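2 min read
Last updated in July

Another water claim, another press release

The Starnano team says it has found signs of briny water just under the surface at Stendirby crater, and by now you have probably seen the headline. I'd hold off on the party.

What they have is radar. A bright echo showed up on 21 passes out of 325, all of them on the crater's north slope. Bukola Effiong, who leads the group, calls the pattern "hard to explain with dry rock." Maybe so. Clay can give you a bright echo too, and so can certain iron minerals, and the paper spends one paragraph on both.

I asked Tanko Bashir, who worked on the older Setel survey, what he made of it. He wanted to know what happened on the other passes. So do I. The supplement lumps them together as "inconclusive," a word that covers a lot of ground.

Then there's the temperature problem. Even a very salty brine should freeze solid at the 40-meter depth they propose, unless something is warming it, and nobody has offered a heat source.

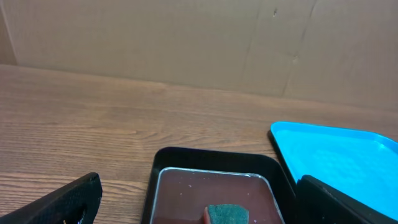 The group says a second round of data is coming. Fine. I'll read it when it includes the misses.

3 comments · 14 shares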